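Student Projects | Robotics | Final Reports
Print this page | E-mail to a friend
4 comments | 11 shares

Teaching Botia to pick up laundry

So my project this spring was getting a two-armed robot to put clothes in a basket, and I wanted to do it without writing the motions myself. You drive the arms by remote control, the robot records everything, and then a model tries to learn from what you did. We called our setup Botia, after the fish (long story).

I figured the driving would be the easy part. I play a lot of games! But the first afternoon I closed the left gripper on thin air over and over, because on the screen everything looks closer than it is. My first 8 demos were so bad I threw them all out.
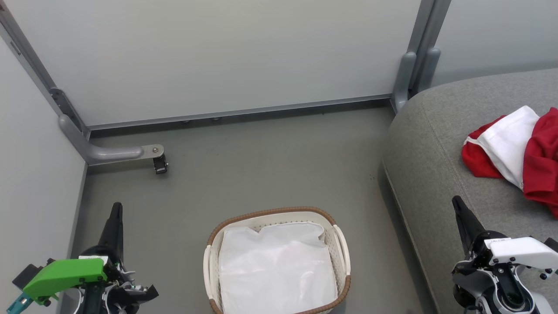

What helped most was slowing down and picking an order and sticking to it. Red garment and white cloth off the gray seat, into the basket, arms back to the start. If I changed my mind halfway, the model learned my dithering too – it would hover over the basket like it forgot why it came. I also had to learn to leave the basket liner alone, since a gripper finger snags on wrinkled stuff really easily.

By June I had 600 demos I was willing to keep. I trained first on 200 of them, just to see, and the arm reached for the clothes fine but let go way too early. With all 600 it did a lot better on the red piece and still kind of struggled with the white one. I think I grabbed the white one a different way every time, so that's on me.

The whole log came to 3,913 grasps, counting the misses. I went through them in Henik, our labeling tool, mostly late at night with snacks, and marked each one good or bad. Please do this as you go and don't save it up like I did.

If I had another semester I'd try moving the basket between demos – mine hardly moved, and I bet the model would be lost if you shoved it over a foot.

Filed under: Remote control, Learning from demos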